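Rags and Shop Cloths: Sorting, Washing and Storing

Posted Fri 1 June by Jomar Calimlim

Most houses have a pile of rags somewhere and most of them are the wrong rags. Old fleece, for instance, pushes water around and leaves fuzz on everything. I go through mine twice a year and throw out more than I keep.

What to keep

Cotton T-shirts, flannel sheets and worn bath towels make the best general rags. Cut off seams, buttons, zippers and any printed part of a shirt. Printing does not absorb anything and can leave a smear on glass. Cut shirts into squares a bit bigger than your spread hand. Towels can be left larger, but hem them or run a zigzag stitch around the edge or you will be picking threads out of the lint trap for weeks.

Microfiber is fine for dusting and for mirrors. Keep it apart from the cotton -- it grabs lint in the wash and then gives it all back to your windows.

Sort by color

I use one color for each kind of job. White is for dishes and counters, blue is for bathrooms, and anything red or brown goes to the garage. If you don't have enough colors, snip a corner off the bathroom ones. Everyone in the house can learn that in a day.

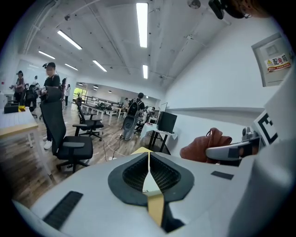
Fold the garage cloths in quarters when you wipe something down. You get a clean face each time you turn it, and one cloth will usually get you through a whole lawn mower or a bicycle chain. When every face is dirty, stop and get another one.

Washing

Shake them out outdoors first. Kitchen rags go in hot water with regular detergent and no fabric softener. Softener coats the fibers and the cloth quits soaking things up. If yours already feel slick, wash them once with a cup of white vinegar in place of detergent and run an extra rinse. Never put vinegar in with bleach.

Sour-smelling dishcloths have usually been left in a wet heap. Hang them over the faucet or a rail at night.

Oily rags

Do not wash or dry anything that has linseed oil, wood stain or gasoline on it. Rags with linseed oil or oil-based stain can heat up and catch fire by themselves when they are wadded up. Spread them flat outside, one layer, away from the house, until they are dry and stiff. After that they can go in a metal can with water and a tight lid. Call your town about where to take the can. Ours accepts them at the transfer station on Saturdays.

Storage

An old pillowcase on a hook holds plenty and takes up no shelf space. Under our kitchen sink there are 6 white cloths in a shoebox, and when that box is empty it is time to do a load. In the garage I use a bucket with a lid, clean rags only.

I do my next big sort in September, after the summer projects are finished.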